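Robotics help board > Simulation > Grippers and cameras

Side camera loses the fingers in a simulated kitchen: move the camera or change the gripper?

mdekker_sim
Posted 7/25/23

I am comparing two grippers on the same seven-joint arm in a simulated kitchen: a stock parallel hand and the Okeck long-finger model. The arm has to reach into the open space under a marble counter. Control is joint impedance through Zirna, and the policy sees a side camera only.

The problem is occlusion. Once the arm is down by the cabinet, the links take up the lower right of the view and the fingers are outside it. A render from the current side camera:

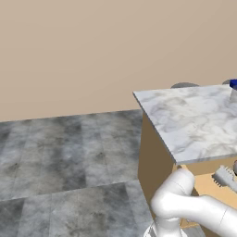
Side camera, current pose. Forearm leaves the view at right.

I have run 513 episodes with each gripper. The stock hand scores slightly better, but I do not trust the comparison, as most failures happen where the camera has no view of the contact. Should I move the camera, add a wrist camera, or accept it and compare on simulator state only?

Physics step is 1,000 Hz. Contact settings are identical for both grippers.

Laurențiu Olteanu

Separate the two problems. A gripper comparison does not need a policy in the loop. Script the approach from simulator state, replay the same target poses for both hands, and log finger contact forces and object slip. Then do the camera comparison with one gripper held fixed. At present you are changing the hand and, through its different length, also what the camera sees of it.

For the camera itself, I would aim it lower and further right before adding hardware. In your render the upper half is bare wall. Those pixels are wasted at any resolution, and at the input size most policies use they cost you the finger detail. Tilt down until the counter edge is in the top third and check again with the arm at full reach.

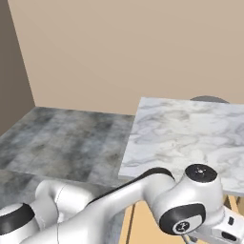

A second thing to check is the hand offset. If you swapped the Okeck model in without moving the tool frame, the controller is still servoing a point between the old fingertips, and the longer fingers will strike the shelf early. The symptom is a steady downward force error at the end of the approach. In Zirna the tool transform is loaded once at start, so editing the model file during a session does nothing. Restart, print the transform, and compare it with the distance measured in the model.

Also check the payload mass. Joint impedance with a wrong mass sags, and the sag is larger with the arm stretched out low, as it would be under the counter.

grarorlow_user

Just use a wrist camera. We switched to one on the Grarorlow bench in May and never went back to side view.

tpk

The wrist camera works, but mind the near clip plane. The default in our simulator cut the fingertips off completely and we lost over a week to it. Keep the side view as well if you can afford two streams — the wrist view gives you contact, but it gives you very little about elbow clearance under a counter.

mdekker_sim

The tool transform was the old one. Rerunning both grippers with scripted approaches as Laurențiu suggested, camera changes after that.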